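August, home, after lunch

Slept until nearly nine and then lay there looking at the pile on the chair, which has been the pile on the chair since I got back from Mum's. Decided I would do the clothes today and nothing else. Had toast, answered two messages, washed the pan from last night, and started later than I meant to.

The weather helped. It has been grey all week and this morning the sun came straight in at the window, so I left the sheer curtains drawn and didn't bother with the lamp. I moved the bedding up out of the way and worked on the cat bedspread. The bed is the only flat surface I have that is big enough. The desk is still covered in the Declercq paperwork.

I had three heaps going. Keep, give to Shoshana, and sell. Shoshana Escobedo is coming by at 5 to get hers and she has already told me she doesn't want trousers, so those went straight to the sell heap. Toon Jacobs says I should put things up on Tavby, where he sold his winter boots, but you have to write a description and measure everything across the chest and I don't know that I have the patience. The charity shop beside Fledgate station takes anything clean, and I pass it on the way to work.

The white cardigan took the longest. I had forgotten how much trim is on it. Braid down the front, braid on the pockets, braid around the hem, and the fancy buttons with the sparkly stones in the rims. I wore it to the Ladon dinner and I think once after that. It's warm but it sheds on everything dark, and I own mostly dark things. I did it up on a hanger last year and the shoulders went pointy, so from now on it gets folded. Sleeves in first, then in half. It is a thick thing to fold. The fluff springs back up and you end up with a cushion if you aren't careful.

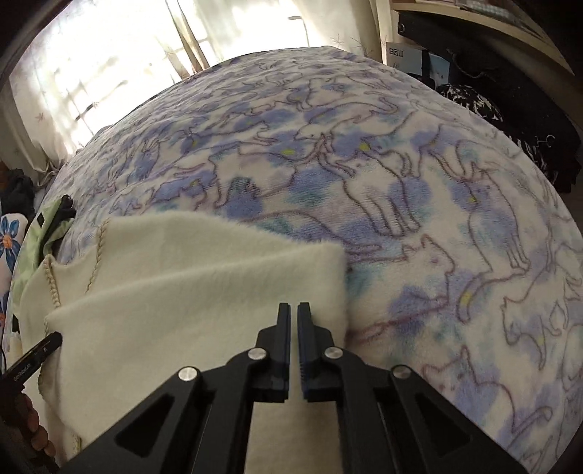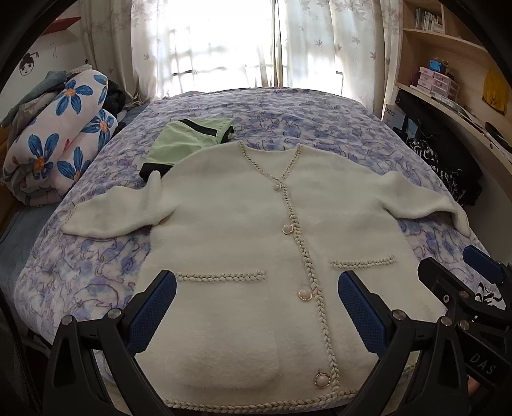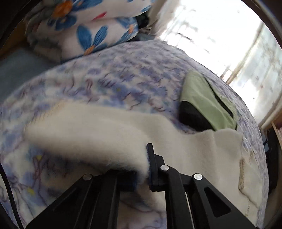 The white one, on the bedspread.

Keep, give, sell

Keep: the cardigan, in the end. I went back and forth on it. I wouldn't get much for it and I would only want another one by the time it gets properly cold. Also keeping the pale green one with the black edging. It was hiding at the bottom of the pile and I had honestly been looking for it since June. It needs an iron but the colour is still good. Three plain T-shirts, the good jeans, the grey jumper with the mended elbow.

Give: the two striped tops Shoshana always asks about, a belt, the scarf from Toon that was never really me (she knows where it came from and says she won't tell him). She can have the canvas bag to carry it all in as well.

Sell, or more likely Fledgate: the trousers, the work blouse with the scratchy collar, a skirt I bought in a hurry. Looked up the skirt on Tavby and people are asking up to 200 for the same one, which can't be right. Nobody is paying that. I'll see what Toon thinks before I give it away.

Then the drawers. The second drawer sticks if you put anything thick in it, so the jumpers went in the bottom and the T-shirts moved up. I found a sock I had given up on and a bus ticket for the 509, which I haven't taken since I changed jobs. I threw out the ticket and couldn't find the other sock, so that was no help.

The cardigan went on the closet shelf by itself, in a pillowcase to keep the fluff off the rest. Mum does that with her angora and hers still looks new after all these years. Must phone her tonight, she wanted to know about the train.

Made tea. The chair is clear for the first time in weeks and I sat on it to drink the tea, mostly to make the point. My back is a bit sore from bending over the bed.

Left to do: iron the green one, pillowcases in the wash, sew the loose button on the work coat before I need it. Buy thread, navy, and milk while I'm out. The Declercq forms have to go in the post tomorrow and I still haven't found the page that needs signing. It might be under the atlas. I'll look after Shoshana has been.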